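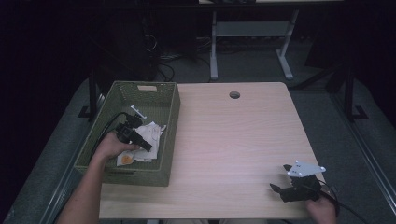

Chapter 4
Planning and Budgeting for a Demonstration Station

4.1 Scope of the chapter

Chapter 3 dealt with the choice of task. This chapter deals with the purchase of the equipment on which the task will be demonstrated: the table, the hand-held grippers, the cabling, the work items and the floor area that all of these occupy. The robot that will later run the trained policy is treated separately in Chapter 6, as its cost is usually carried by a different budget line and approved at a different time of year.

By the end of the chapter the reader should be able to draw up an equipment schedule for one station, separate fixed from recurring costs, and prepare a request that a purchasing department can process without further questions.

4.2 The station as a unit of cost

Equipment for demonstration work is best budgeted by the station. A station is the smallest set of items with which one operator can complete a full demonstration. For a two-handed task such as handling cloth in a basket, it consists of:

a table with a clear work surface
two hand-held grippers, one for each hand
cables and their connections
a basket or other container
a stock of cloths
floor space, including access for the operator

Items shared between stations, such as storage and network equipment, are entered on a separate sheet and divided only at the end. A common mistake in first budgets is to load the whole shared cost on to the first station, which makes the second appear almost free and distorts any later comparison between suppliers.

4.3 The table

The table is the cheapest major item and the one most often bought without a specification. Three dimensions matter: width, depth and working height. The width must allow the operator to work over the container with one hand while the other hand is at rest or in use elsewhere on the surface. Where a basket takes up half of the table, the remaining half is the true working area, and the specification should be written for that half.

Office tables are acceptable for light items. A cable hole in the top is useful if equipment is to be fixed to the surface, but it should lie outside the area in which cloth is laid out. The feet should be included in the floor plan, since they commonly extend beyond the uprights.

In the worked budget used throughout this chapter, the table is entered at 60 and each gripper at 700. All sums are in pounds and exclude tax.

4.4 Hand-held grippers

Grippers should be bought in pairs from one supplier and, where possible, from one production batch. Small differences in jaw travel between the left and right units will appear in the recorded data and are difficult to remove afterwards.

Quotations should be requested on the same basis from each supplier. The planning file for the Fukside station, prepared by Wanda Sowa, compared two offers. Vako quoted for the gripper body alone, with brackets and mounting plates charged as extras. Sonbridge quoted for a complete unit with cable. The Vako offer was lower on the first page and higher once the extras had been added. The file was returned in November with a request for a like-for-like table, and the order was delayed until this had been supplied.

The following should be stated in every request:

jaw opening and grip force
mass of the complete unit, including brackets
cable length and type of connector
availability of spare jaws
delivery time for a single replacement unit

Mass deserves particular attention. A unit that is comfortable for a few minutes may not be suitable for a full shift, and a rest allowance raises the labour cost of each demonstration.

4.5 Cables and floor area

Wired grippers require slack. The cable must follow the hand to the far corner of the table and down into the container without pulling. It must also reach the floor clear of the operator's feet. Length should be measured along the longest path of the hand, then increased by a fixed margin. Covers, ties and spare cables are entered as consumables.

Floor area is charged internally at most sites and should be shown even where no payment is made. Gajewski recommends a drawn plan at this stage, with cable routes marked, and the same practice is followed here.

4.6 Work items

Cloths become worn and stained and must be replaced or washed. For a planned run of 1000 demonstrations, the budget should state how many cloths will be in use, how often they are changed, and who bears the laundry cost. If stained items form part of the task, they are stocked and recorded as a separate line.

4.7 First estimate

With two grippers and a table, the worked budget stands at 1460. Cables, containers, cloths and spares bring the station to roughly 2000. The division of the remaining sum is set out in Table 4.1, and Section 4.8 considers the effect of adding a second station in the same room.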